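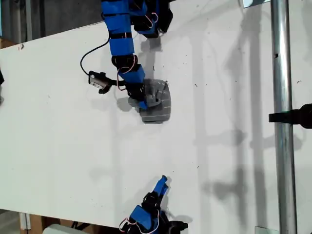
How should a musty secondhand paperback be treated before it joins the other books on the shelf?

Keep it apart from the rest of the collection, stand it upright with the pages slightly fanned in a dry room, and leave it there until the smell fades.

Caring for Books at Home
Household guidance from the Plituvance Reading Library

The library receives many requests for advice from readers who keep travel writing, memoirs, and history at home. Much of this literature is out of print and survives mainly in inexpensive paperback editions. The following guidance is based on the routines used with our own lending collection of 1,209 volumes and is intended for ordinary reading copies. Owners of rare or valuable books should consult a trained conservator before attempting any treatment.

Bringing secondhand books into the house

Inspect each book before placing it near others. Open it at the front, the middle, and the back, and look along the inner margin where the pages meet the spine. Fine powder, small holes, or live insects are grounds for sealing the book in a plastic bag and seeking advice. Fuzzy growth of any color should be treated as active mold. Do not brush it off indoors. Bag the book, wash your hands, and decide whether the text can be replaced with another copy.

A book that is merely musty may be aired as described in our first answer. If airing is not enough, place the book in a large lidded box beside an open dish of baking soda. The powder must not touch the paper. Check the box every few days, and replace the powder if it forms clumps. Perfumed sheets and sprays are not recommended. They cover one smell with another and may leave a residue on the covers.

Dusting and surface cleaning

Hold the book firmly closed and brush the top edge with a soft, dry brush, moving away from the spine. Repeat along the other edges. Glossy covers may be wiped with a soft cloth that is barely damp, followed at once by a dry one. Cloth bindings and uncoated paper covers should never be wiped with water. The dye can run, and the board beneath may warp.

Light pencil marks can be reduced with a soft white vinyl eraser. Work in one direction from the center of the page toward the edge, and support the sheet with the free hand. Ink should be left alone. Former owners' notes are often of interest in their own right, particularly in travel books, where an earlier reader may have corrected a place name or disagreed with the author at length.

Removing price stickers

Warm the sticker with a hair dryer on the lowest setting, held well back from the cover. Lift one corner with a fingernail and peel slowly, keeping the sticker close to the surface as it comes away. Stop if the printed layer begins to lift. On uncoated covers the safest course is to leave the sticker in place. Lighter fluid and similar solvents are sometimes suggested for this work, but the library does not advise their use in the home.

Shelving

Books of ordinary size should stand upright, supported on both sides, and loose enough that one may be taken out without dragging its neighbors. Push in the books on either side and grip the middle of the spine. Pulling at the top of the spine is the most common cause of damage among the volumes returned to us. Tall, heavy books, such as atlases and albums of photographs, should lie flat in low stacks.

Keep shelves away from radiators, fireplaces, and direct sun. Where an outside wall is the only choice, leave a gap of 2 inches behind the books for air to pass. Attics, garages, and most basements are unsuitable for long storage.

Readers often ask how a mixed collection of travel books ought to be arranged. The Bittencourt branch shelves by the region described and then by the author's last name. The Jeno branch places novels, memoirs, and reportage on the same region together, so that a visitor's account stands beside books by people who grew up there. Either method works well at home. The second has the advantage of prompting comparisons, and members of our discussion groups have found it helpful when an outsider's book makes large claims about local character.

Small repairs

Ordinary household tape should not be used on any page. It yellows, and the adhesive spreads into the paper. A short tear can be mended with thin Japanese tissue and wheat paste, both sold by bookbinding suppliers. Apply a very small amount of paste, lay the tissue over the tear, cover it with nonstick paper, and leave the mend under a weight overnight. A page that has come loose entirely may be kept in its proper place inside a folded sheet of acid-free paper until it can be rebound.

Keeping a reading record

A record of what the household owns saves money at book sales and is useful if a claim must be made after a leak or fire. Sosum, the library's printed record booklet, provides space for 120 titles. A plain notebook serves equally well. Enter the author, title, translator, publisher, and year of the edition. The translator is frequently forgotten, although two versions of the same memoir can differ a great deal in tone.

Many readers add a brief note of opinion. We suggest writing it within a day or so of finishing the book and giving a page number for any passage praised or criticized. A complaint that an author is vain or unfair to a country is of little use years later if the passage cannot be found. Notes should be kept in the record or on a slip of acid-free paper. Adhesive notes should be removed from pages once the reading is done.

Lending and giving away

Write the borrower's name and the month in the record before the book leaves the house. Books no longer wanted may be offered to either branch at the front desk until 5 p.m. We accept clean, complete copies in any language. Storage is limited to 2,000 volumes across both buildings, and duplicates are passed on to the spring sale in May. Damp or moldy books cannot be accepted.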